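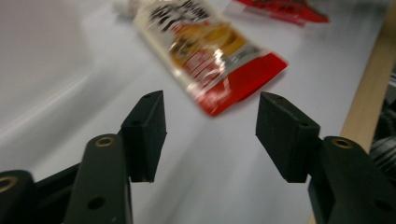
Gripper open over the white tabletop, with a squeeze pouch ahead of it.

Search tips Enter keyword Go

Bench rules for hand-held grippers
Arif Gazi, updated 4 March 2023

These are the rules we use at Bainbridge for packing and sorting practice with everyday groceries. They will suit a garage bench just as well.

Use a pale, plain tabletop. Wipe it before each session and dry it with a cloth.

Check the finger pads first. Wiggle each one by hand. If it moves, snug up the screw, but don't lean on it. Threaded inserts in printed parts pull out if you overdo it.

Open the jaws wider than the item before you go in. Close slowly and stop when the packet is held. Squeezing harder crushes biscuits and can pop the cap on a pouch.

Keep anything over 700 grams off the bench. Pouches of 80 to 200 grams are a good weight to learn on. 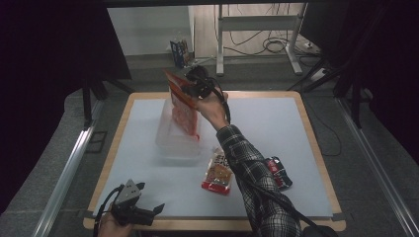
Run cables along the top of the forearm and leave enough slack to bend the elbow fully. A cable that pulls tight halfway through a lift will spoil it. Tape down anything crossing the floor where people walk, and keep tripod legs out of the path to the door.

Only have out what you need. Orathai Pongsiri keeps hers to nine items and puts the rest in a tub under the Donik shelf. Swap a packet as soon as the seal splits, as crumbs get into the pivots and are a nuisance to clean out.

Food that has been handled on the bench is not for eating. Mark it with a felt pen and store it away from the kitchen.

When you finish, unplug, coil the cables loosely and leave the jaws open.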